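ダーザ、ラーケンを買収へ 飲料卸の再編、じわりと進んでます

2022年7月8日

いやあ、朝から思わず声が出ました。飲料卸のダーザ(Daza)が、同業のラーケン(Lirken)を買収することで合意したと発表したんです。春先から噂はあったんですけど、4月に一度交渉が止まったと聞いていたので、私はてっきり流れたものだと思ってました。

発表によると、ダーザはラーケンの株式を100%取得します。対価は現金と自社株の組み合わせで、1株あたり34ドル。ラーケンは1917年創業の老舗で、サーカム(Cirkcombe)の港のそばに倉庫を構えて、地元の食堂や売店に飲み物を卸してきた会社です。

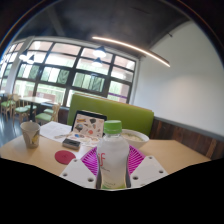 で、気になるのはやっぱり名前が残るかどうかですよね。ダーザのアロハ・クインラン社長は電話会見で「ラーケンの看板は当面そのまま使う」と話していました。当面、というのがちょっと引っかかったので私も質問してみたんですが、「少なくとも2年は」とのお返事。その先は統合の進み具合を見て決めるそうです。

一方、ラーケン側のウェンセスラオ・ソーサ会長は、買収が完了したら退任するとのこと。会見の声は意外とさっぱりしていて、「配送の車を更新するお金を、うちだけで用意するのは厳しかった」と率直に話していたのが印象に残りました(こういう話をしてくれる経営者、私は好きです)。
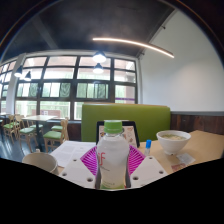

「if」の文字が入った緑のキャップのペットボトル飲料

市場の反応はというと、ラーケン株は大きく上げて、ダーザ株は少し下げました。買う側が下がるのはよくある話なんですけど、アナリストのヌスラット・モンダルさんは「値段より、倉庫の重複をどう片づけるかが心配」と慎重でした。たしかにサーカムには両社の倉庫があって、しかもけっこう近いんですよ。人員については、会見でも具体的な話は出ませんでした。

それからもう一社、忘れちゃいけないのがプラークシコ(Plarkusico)です。同じくラーケンに関心があると言われていたので、対抗提案があるのかどうか広報のオルガ・サリナスさんに聞いてみたところ、「コメントは控えます」と一言だけ。うーん、どっちとも取れますね!
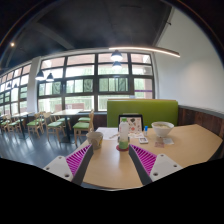

赤い丸形コースターに置かれた、白いキャップの透明ボトル

今後はラーケンの株主総会での承認と、競争当局の審査が必要になります。総会の日程はまだ出ていません。取引先への説明はダーザの営業責任者、ロヘリオ・セバスチャンさんが担当し、今の契約の価格と納品の条件は期限まで変えないとのことです。日程が出たら、またここでお知らせしますね。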